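Subject: Re: gripper budget for next year

Before I send the equipment request to Kernstead on Tuesday, these are the numbers as I have them. We asked for 4 hand-held grippers and got a quote from Prindis at $210 each, finger pads extra. The pads wear at the edges, so I've put in 13 spare pairs. Freight is not included. The small-parts work stays on the white table with the yellow drawer organizer.

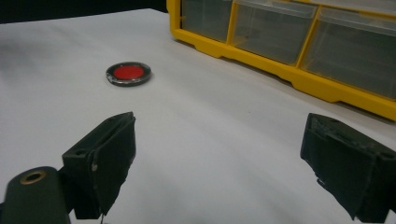

Mercy Wanyama wrote:
> I would drop one gripper and put the money toward pads. Also check whether
> the $1123 left over from the Kuvitz order can be carried forward. If it
> can't, we should spend it before the end of August.

Fine by me. I'll change it to three and ask about the carry-over. Does anyone have the freight cost from last time?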